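Rerkcombe Evening Programme
Surface Pattern and Interiors, Handout 5: Imitation and Repeat

Please read before the session. Those who read it after the session will find that it says much the same thing.

1. Why fake marble?

Real marble is heavy, cold and dear, and stains if you look at it while holding a lemon. People have been painting, printing and pressing substitutes for a very long time. The question for us is how a pattern persuades the eye, and at what distance it stops.

Three terms you will need:

Ground: the main colour, over which everything else sits.
Vein: the line that wanders across it. A good vein changes width and has somewhere to go.
Fleck: the small stuff. Beginners leave it out, then wonder why their marble resembles a road map.

Direction matters more than detail. Veins that run every way at once look like a dropped plate. Pick a main diagonal, let most of the lines follow it, and allow a few to misbehave.

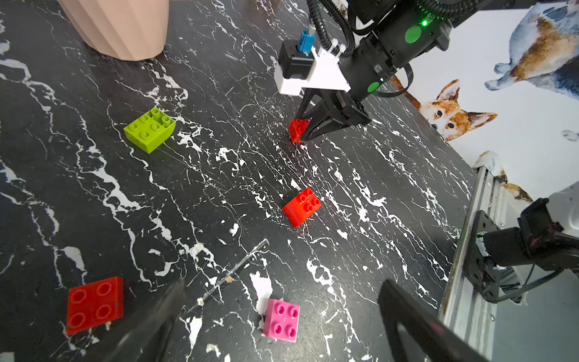

Fig. 1. Black ground, white veins and flecks, mostly on one diagonal.

Dark grounds are less forgiving than pale ones. On white, a clumsy grey vein passes for subtlety. On black, every white line is a public statement. The Garkenent sample book, which you will be handed in class and asked not to write in, has 14 dark marbles. Four are convincing. Decide which four before you hear my opinion, as mine has been known to spread.

2. The repeat

Any printed pattern comes round again. The length before it does so is the repeat. The Kenus sheets in the sample drawer repeat every 538 mm, and the eye catches them at it once you have two lengths side by side. Look for the oddest mark on the sheet, then look for its twin.

Wallpaper has the same trouble and usually makes less effort to hide it. With figures, and above all with animals, the repeat is half the fun. A paper full of dogs asks only that you like dogs, and that whoever hung it matched the seams. A dog joined to the wrong dog is noticed by every visitor.

3. Two patterns in one room

The old rule was one busy surface per room. It was written by people with large rooms. In practice a busy wall and a busy top can share a space if they differ in scale, in colour or in kind (a picture against a texture, say). Trouble starts when both want to be looked at first.
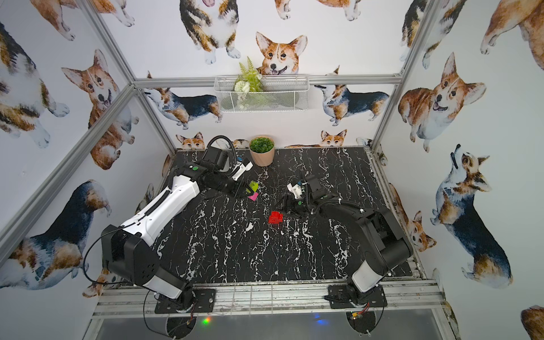 4. For next time

Bring one imitation surface from home, or a rubbing or photograph if it is attached to the kitchen. Measure its repeat in millimetres. "Quite long" is not a measurement.

Read Rodrigues, chapter 5, to the foot of page 248. The chapter goes on after that but is mainly linoleum.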